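Desktop Drive Replacement: Frequently Asked Questions
Rusten Equipment Services, updated January 2026

Which computers does this page cover?
Desktop computers issued by Rusten whose 3.5-inch hard drive is held in a blue carrier.

What should be done before the case is opened?
Shut down the computer, unplug the power cord and lay the case on its side. Then remove the side panel.
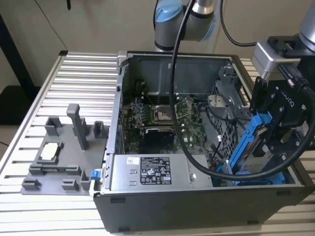
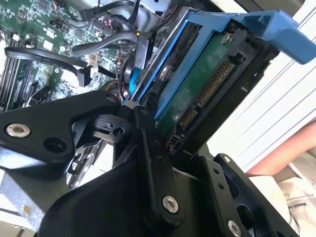
Should the blue carrier be returned with the drive?
Yes. Carriers are reused. Drives returned without one are charged a fee of $35.

How is a replacement requested?
Submit Form 1312 to Duygu Sönmez, Equipment Desk. Requests are answered within 2 business days.

Will my files be moved to the new drive?
No. Users are responsible for backing up their own files.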